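From the Kallodness Residents' Letter, May

Shopping for a shared cupboard

In the last letter we promised to write something about the shared food cupboard in the entrance hall of the Seidel building, as many new neighbours have asked how it works. I have used it for nearly 9 years, first as a person who took from it and now mostly as a person who fills it, so I was asked to put down a few words.

The cupboard is open from seven in the morning until the house door is locked in the evening. You do not need to sign anything and you do not need to live in the building. Take what you will eat this week. If you have something to give, put it on the shelf where similar things already stand, with the older date to the front. The second shelf is only for food for small children, please keep it so.

What we need most at the moment are simple things: rice, lentils, tinned tomatoes, oil in small bottles, oats, tea. Packets of 500 grams are better than the big ones. A family can finish such a packet before it becomes stale, and a person living alone can carry it up the stairs. We have at present very much pasta, and also many tins of sweetcorn, so these can wait until the autumn.

Many of you do the cupboard shopping together with your own. I would recommend to keep the two apart already in the shop, with the tins and boxes for the cupboard at one end. At the Uveo supermarket by the bridge the cashiers will gladly make two receipts if you ask before they begin.

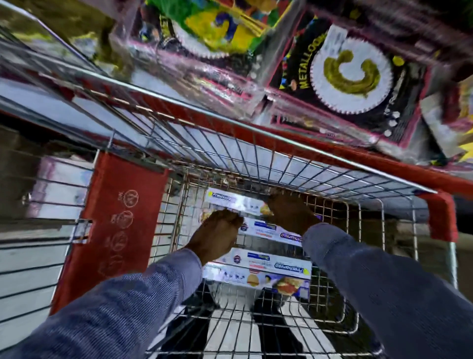
Hands in the trolley, with a box near the middle of the basket.

Some words about dates. "Best before" is not the same as "use by". Dry food and tins which are a little over the best before date may go in the cupboard, if the packet is closed and the tin has no dents. Food which is over the use by date may not, also when it looks and smells good. Home-made jam is welcome with a label that says what is in it and in which month it was cooked. We cannot take meat, fish, fresh milk or anything that must stand in a fridge. The question of a fridge was discussed in March and the answer was no, the socket in the hall is on the same line as the stair lights.

The money jar for the cupboard is now with the bakery in Urkov Street and no longer at the chemist's. At the end of April there were 100 euros in it, and this was spent on oil and baby porridge. The receipt hangs inside the left door.

One more request. Please do not leave bags on the floor before the cupboard when it is full. The hall is the way out in case of fire, and the old tiles there get very slippery when a bottle breaks. Take the bag home again and try after two or three days, there is nearly always space by then.

In June the shelves will be washed and painted and the cupboard stays closed for one afternoon. The time will be written on the house door. If you have a clean brush which you can lend, leave it at the bakery with your name on the handle.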